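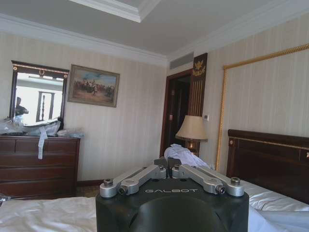
The bedrooms at the Ponberg have 164 pieces of dark furniture between them, and guests keep hanging things on it. Herow, the firm that looks after the interiors, now plans for that.

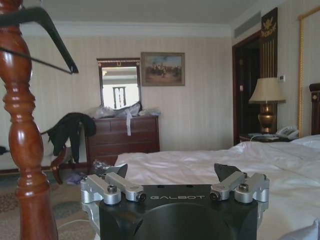 Turned posts came back into hotel rooms slowly, mostly in older buildings like this one on Macapagal Street. They are heavy and slow to dust. They also catch hangers — a black one is hooked over the upper part of the post, well away from any closet. Herow waxes the posts every 11 weeks and leaves the rings for last.
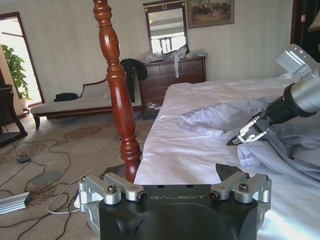 A pale garment on the white sheet, with the chest of drawers behind.

Light jackets do better on a hanger than on a bed. Lay one flat first, smooth the sleeves, then slide the hanger in from the hem and lift by both ends. The whole thing takes some 70 seconds.

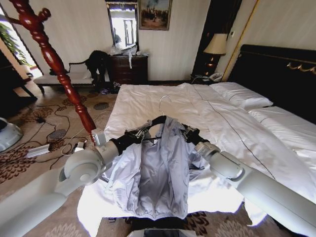 A reader from Horkmont wrote in December that she gave up on hotel closets years ago and uses the bathroom door, with 2 hangers from home. The steam takes out the creases, she says, if the shower runs long enough.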